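Joratow Workshop Tips
Can a machine do your small assembly jobs yet?
29 May 2021

Readers with a bench full of gearboxes keep asking whether a robot could take over the dull part. Fitting gears onto pins is a fair test. The parts are small, the fit is close, and a gear that goes on crooked will bind.

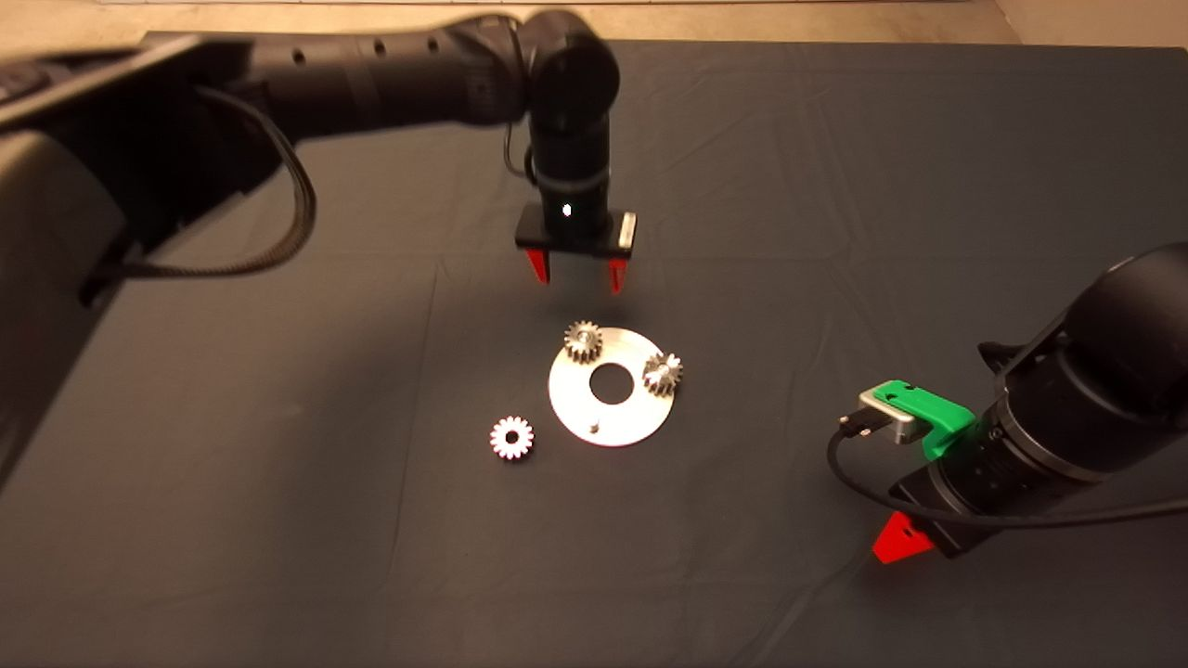
Can a robot put a gear on a pin?
In good conditions, with clean parts and a fixed starting point, it can. It is still slower than a patient person, and a part that has rolled away can stop the job.

A few habits help, whoever is doing the work:

Lay parts on a dark, plain cloth. Small metal pieces show up well and don't roll far.
Keep loose gears flat, with space on every side for fingers or a gripper.
Check each bore for burrs before you start.
Lower the gear straight down and turn it slightly until the teeth mesh – never force it. 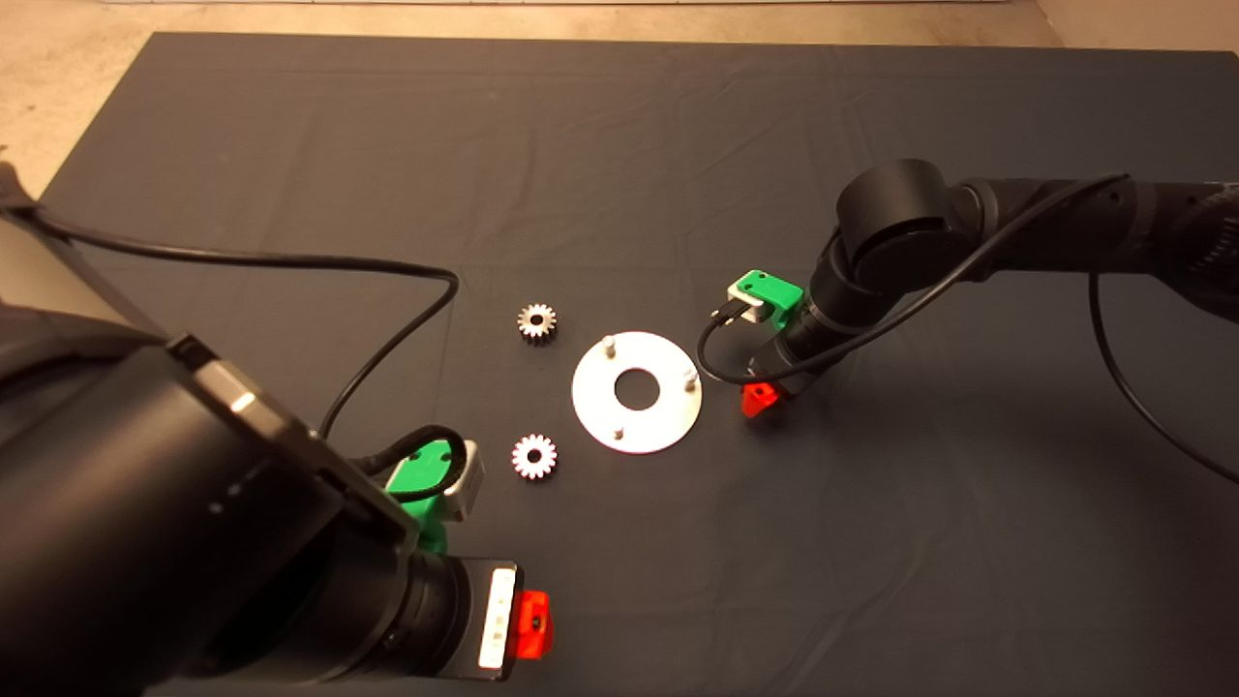
Gears and plate set out on a dark cloth.

Soft pads matter more than a strong grip. Squeeze a small gear too hard and it tips or shoots out sideways. 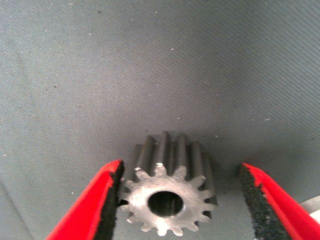
Foam wears out, so check it every 2 weeks if you run a gripper often, and brush off lint while you're there. For one gearbox a month, stay with your hands and a pair of tweezers. For 20 a day, an arm may be worth pricing. We'll look at household chores – folding, dishes, sorting screws – in November.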